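Fumura Grasp Planner

Last updated: March 30, 2020

Fumura is a grasp planning and simulation package for two-finger and multi-finger grippers. It takes a gripper model, an arm model and a set of object meshes, and returns ranked grasp poses with approach and retreat paths. It runs on a workstation or on the cell controller and is made by Furklow.

What it does

The planner samples candidate grasps on each mesh, removes the ones that collide with the work surface or with other objects, and scores the rest on contact area, clearance and wrist reach. You set the weights. The default is 1000 candidates per object, which can be raised or lowered in the project file.

Objects can be loaded singly or as a cluttered layout. The object library ships with 443 meshes, mostly household and kitchen items, and you can add your own in OBJ or STL. Meshes need to be closed. If they have gaps, run the repair tool first - it is in the Tools menu and also works from the command line.

Scenes

Every scene is rendered from the same geometry the planner uses, so a camera view and a collision check always agree. Surface textures can be swapped without touching the plan. Busy patterns such as veined stone are worth including when you test a detector, as plain backgrounds tend to flatter it.

Changes in version 2

The wrist view now updates while the fingers close. Contact points are logged per finger. Senga Hepburn rewrote the path smoother, and short retreats no longer stall near a joint limit. Project files saved before November need to be opened once and saved again.

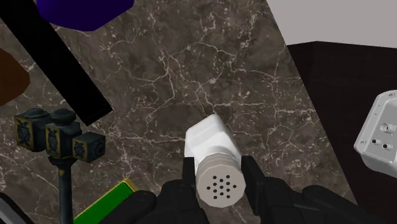 Simulated side grasp on a white shaker bottle, marble countertop scene.

Requirements and licensing

64-bit Linux, 16 GB of memory, and a graphics card with current drivers. The planner alone will run without a graphics card, but rendering will not. Licenses are per seat and include 13 months of updates. Short-term licenses are handled through Vodirent.

For a trial copy or a quote, write to Elspeth Carnegie in sales. Technical questions go to Craig Moffat - please attach the project file and the log.

This site uses cookies to remember your settings and measure traffic. By continuing to browse you agree to our use of cookies. Accept | Manage settings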